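Paid Participants: Folding and Sorting Clothes at Home

Lernden, Pralitz office
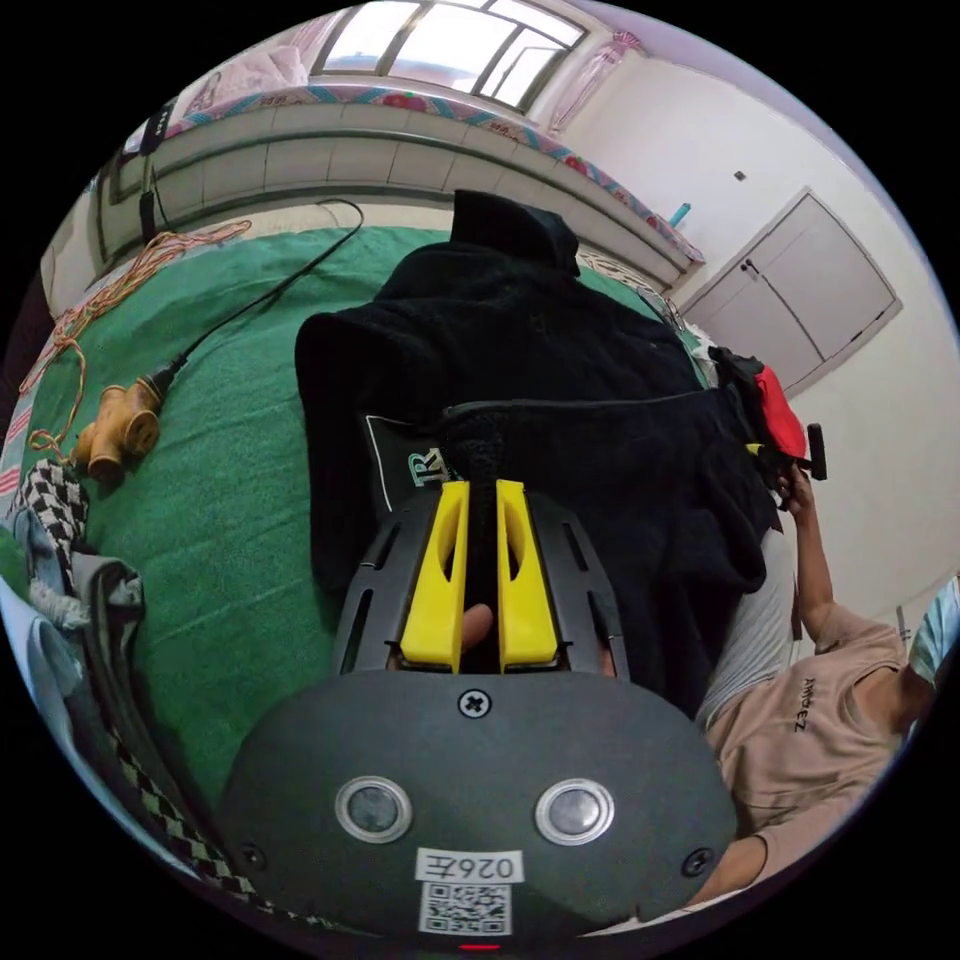
Participants fold, sort and put away their own clothing in their own bedroom. Sessions last 40 minutes. Each participant completes 14 sessions within one month, starting in March.

Requirements:
Age 18 or over, living within the Pralitz city limits.
A bed that can be cleared down to the sheet and used as the work surface.
At least 14 garments per session, including one with a hood and one with a zipper.
Ceiling light or lamp on for the full session.

Garments go on the bed in one heap, unsorted. Dark and light items may be mixed. Remove jewelry and empty all pockets before starting. Pets stay out of the room.

Payment is $100 after the final session. Partial sets are not paid.

To apply, fill in the form at the Lernden front desk or on the Participants page. State bed size and the hours you are free.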